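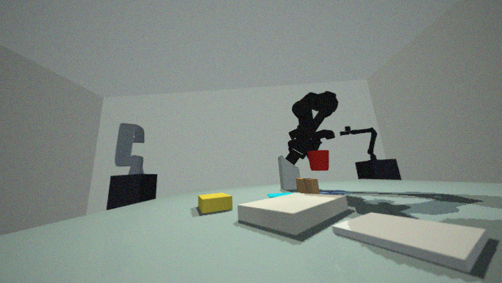

Too slow for a packing line, was the verdict of one visitor from Polosham, and plenty of people at the Jernis open day seemed to agree. Give it a year, said another.

The firm opened its doors in November to show Skundilano, its software for teaching robot arms to handle small objects. Most of the training is done in simulation, on a virtual tabletop with plain blocks and boxes. Staff ran it on a big screen from 11 in the morning and took questions in between. Lots of questions. Parking was full before lunch.

Jernis says the arm has now been through more than 4,000 practice runs on the computer. Of those, 2,427 ended with the object where it was supposed to go. The rest go back in for another try, with the blocks moved around and the lighting changed.

Van Rooij, which makes shelving and crates, is the first customer signed up to test it. No word on price. A trial at there warehouse is planned for spring, on one line to start with, and it will run 8 weeks.

Kids got to pick where the next block went, which held things up a bit but went down well. Coffee ran out early.

A second open day is planned, date to folow. Sign up at the front desk or on the Jernis site.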